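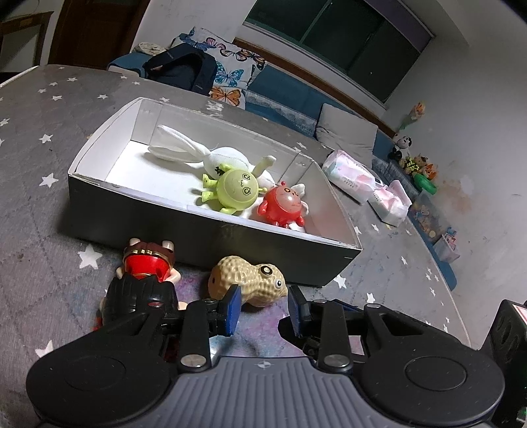
I'd told Gresis I would have the Gradesar kit for 30 days and write them 900 words at the end of it, and by the second week I had 7 words, and three of those were the name. The trouble was my kitchen table. I'd moved the whole operation out to my aunt's sitting room, where the light was better and the kettle was closer, and I'd thrown the quilted cloth with the white stars over the table so nothing would roll. Then I put the plush rabbit in the cardboard box with the yellow-green fellow and the red fellow, left the peanut with the googly stare outside for later, and squeezed the handle. The blue pads closed on air. My aunt, on her way past with the washing, asked if it was meant to do that.

"It's learning," I said.

"Learning what?"

"Well, I'm learning. It learns after."

That's how the Gradesar is sold, you see. You hold the gripper yourself and tidy up with it, over and over, and the box that Ullell ships with it (grey, hums a bit, gets warm enough to dry socks on) takes in everything you do. Later you bolt the same gripper on to the arm, and the arm tidies up the way you did. The brochure says 1000 goes for a decent sorter. I'd read that line in August, lying on the couch, and thought it sounded like a nice quiet month.

My aunt's name for it was the crab. She'd lent me the toys out of the bin at the end of the sofa, on the condition that they went back in the bin, and she was firm about the panda, who was not to be crabbed under any circumstances.

So I crabbed the others. The hard ones were easy, if that makes sense. The pads give a little when they meet something solid, and you feel it come back up through the handle, a small polite push, like shaking hands with a shy kid. The peanut was my favourite. It's got a dimpled sort of skin and the pads love it, and by the end of the first afternoon I could pop it over the side of the box without looking. The rabbit was another matter! You'd take it by the middle and the ears would trail over the edge and drag it all out again, or you'd take it by the ears and feel like a criminal.

I got into the habit of doing fifty before lunch. Then I got into the habit of doing thirty before lunch and a long think. I rang the help line once, on a wet Tuesday, and got a man called Theophilus Frimpong, who had the calmest voice I have ever heard on a telephone.

"What are you doing when it drops?" he asked.

"Swearing."

"And then?"

"Then I pick it up and do it properly."

"Leave those in," he said. "The dropping and the picking up. Not the swearing, it doesn't record sound. But leave the rest in. If it only ever sees you get things right, it won't know what to do with itself the first time a rabbit gets away."

I wrote that on the back of an envelope and stuck it to the fridge, where my aunt read it and said it was more than they'd told her about raising my cousin.

After that I stopped being so careful. I dropped things and went back for them. I tried the rabbit sideways, head first, and by one stubby arm. I tipped the box a bit crooked and left it crooked. My wrist ached in a place I hadn't known was part of a wrist, and I'll say that plainly in the review, because the gripper is heavier at the back than it needs to be and Kovačević's old one wasn't. Kovačević made a lovely handle. You could hold it all day. Mind you, it couldn't pick up a peanut to save its life, and their software used to lose your whole morning if you shut the lid.

The arm came in its own crate, and my aunt and I put it together on the floor with the instructions between us and a plate of toast on the instructions. On Saturday, 28 September 2024, with the box back on its starry cloth, I pressed go and we both stood well away, near the door.

It went for the peanut first. It came down slowly, stopped, seemed to have a long think (I knew that long think, I'd had it daily), and then it took hold and lifted and put the thing in the box, a bit left of where I'd have liked. My aunt clapped. The red one went in. The yellow-green one went in on its face.

Then the rabbit. It took the rabbit by the middle and the ears went over the side, and out it all came on to the table. The arm waited. It gave a little dip of the wrist — mine, I do that, my aunt says I've done it since I was six, whenever I've spilt something — and it went back down and tried again by the arm.

"That's you," she said.

"It's the training data."

"It's you at the sink."

The second go didn't hold. The third did, just, with one ear hanging out over the cardboard. I left it there and went to find the envelope, and when I came back with a pen she had the panda under her elbow and was asking how hard, exactly, it squeezed.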